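Moving the small table, and what it does to a floor

9th November

The herringbone floor was refinished in April and I have been fussy about it since. The finish is a hard wax oil, which marks more easily than lacquer but can be patched locally. Two coats, buffed by hand.

The Wummont table is the main risk. It has a pale top on a thin black metal frame, so the whole load comes down through four narrow feet. The feet were supplied with hard plastic caps. Grit gets under the caps and each drag then leaves a fine scratch across the grain of every block it crosses. I found 9 of these in October light, all under two feet long and all running towards the window.

I have now fitted 3 mm wool felt discs from Kerham. The self-adhesive kind creeps sideways after a few weeks, so these are glued with contact adhesive after the caps were roughened with 80 grit paper.

The other change is procedural. The table is no longer slid, even for short distances. It is lifted from opposite ends, with the fingers under the rim of the top.

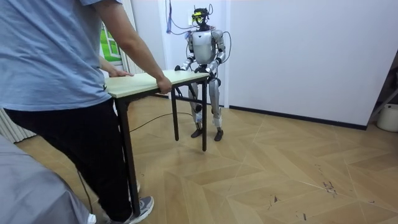 Lifting by the top does put some strain on the screws that hold it to the frame. I check them with a hex key when I vacuum the felt. One had worked a quarter turn loose and has had a spring washer added.

Still to do: the bench from Brornby, which has the same feet in a wider size. Kerham do not list a disc that fits, so I will cut some from sheet.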